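Posted in: Course Materials / Philosophy / Intro Level
September
by Stijn Willems

Handout 4: Personal Identity Over Time

Read this before Saturday's review session. It covers the material from the last two lectures and replaces the older handout, which had the wrong page references for the Locke reading.

1. The question

We are asking what makes a person at one time the same person as someone at another time. Two senses of "same" need to be kept apart. Two copies of a book may be exactly alike and still be two books. That is qualitative sameness. Numerical sameness means there is one thing, counted once. When we ask about personal identity we mean the numerical kind. A woman of 60 is very unlike the girl she was at five, and most of us still think there is one person there.

An answer to the question should have the form: person A at an earlier time is the same person as B at a later time if and only if some condition holds. "If" gives a sufficient condition and "only if" gives a necessary one. Many of the weaker papers last term gave only one half.

2. The body view

On this view A is B when they have the same living body. Bodies change their matter over time, so the view has to allow gradual replacement. The Ship of Theseus comes up at this point. Suppose the ship has 400 planks and they are replaced one by one. Most people say the ship survives. Now suppose the old planks are kept and put back together in the old order. There are two ships, and both have some claim to be the original.

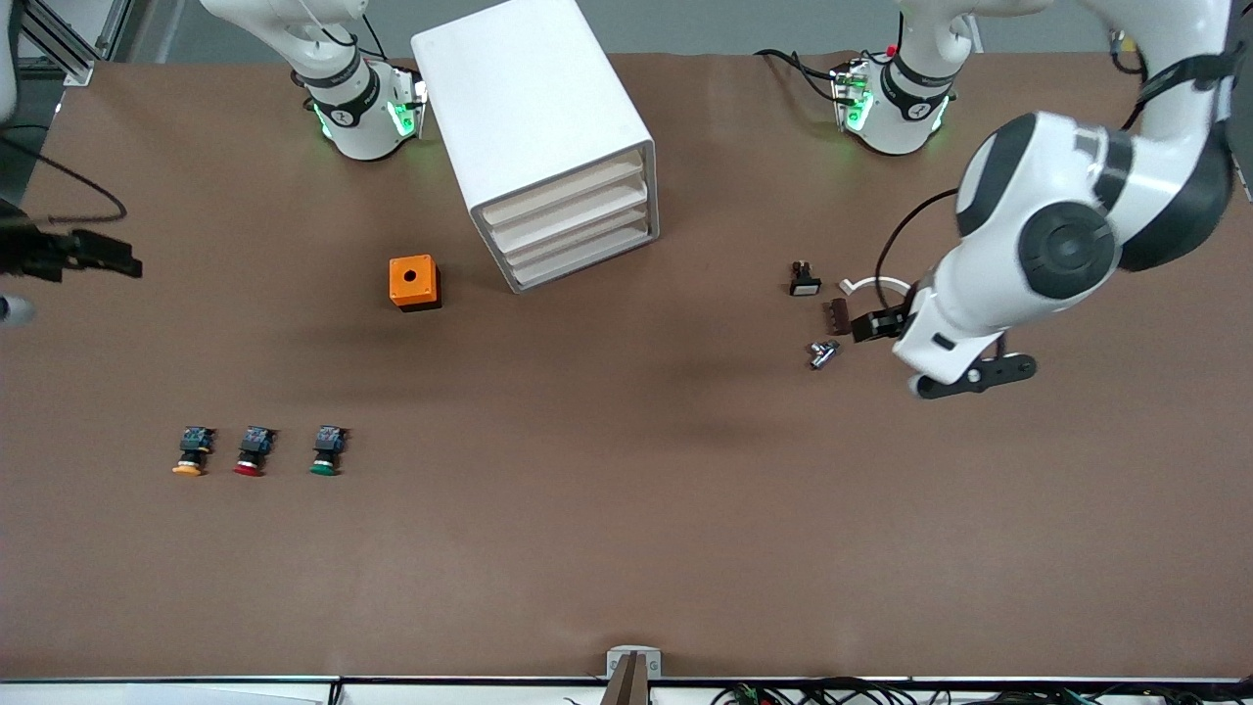

The usual reply is that continuity of form and function matters more than having the same material. Notice that this reply makes the repaired ship the original. If you prefer the reassembled one, you need to say what became of the first ship while the planks were in storage. In section Pawłowska argued that a ship can go out of existence and come back, as a watch might when it is taken apart for cleaning. You may use that line in your paper, but defend it.

3. The memory view

Locke held that a person reaches as far back as consciousness can be extended. If B remembers doing what A did, from the inside, then B is A.

Reid's objection: a boy is flogged for robbing an orchard. Later, as a young officer, he captures a flag and remembers the flogging. Later still, as an old general, he remembers the flag but has forgotten the flogging. By Locke's test the general is the officer and the officer is the boy, but the general is not the boy. Identity is transitive, so the test fails as stated.

The repair is to use overlapping chains of memory. The general is linked to the officer and the officer to the boy, and the chain is enough. Butler's worry about circularity is a separate problem. Don't run the two together.

4. Duplication

Case: a machine called the Pruvik scans Lis, destroys his body, and builds an exact match in another city. The match remembers everything Lis remembers. Many people say Lis has traveled. Now the machine builds 2 matches. Each has an equal claim, and they are not identical to each other, so they cannot both be Lis.
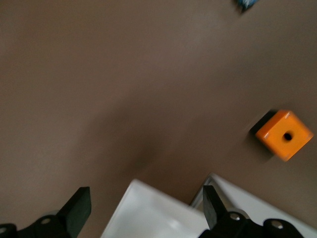 Tabletop with an orange cube, turned at an angle.

There are several ways to go. You could say that Lis survives only if there is no rival. Critics find this odd, as it makes my survival depend on what happens to someone else. You could say there were two people all along who shared a past. Or you could follow Parfit and say that identity is not what matters in survival. For this course you need to be able to state all of these and give one objection to each.

5. Terms to know

Numerical identity, qualitative identity, transitivity, necessary condition, sufficient condition, psychological continuity, quasi-memory, fission.

6. Discussion questions

Could a body view explain why we hold people responsible for what they did years ago?

Does it make a difference in the Pruvik case if the original body is left alive for a few minutes?

Bednarek's question from lecture: if memory can be false, how do we tell real memory from apparent memory without already knowing who the person is?

7. Paper

Pick one view and one objection to it. The draft is due to your section leader by 11 a.m. on the day of section. Over five pages is too long. Lykkegaard's group should bring a printed copy.

Questions: see the department office | Copyright Stijn Willems | Back to top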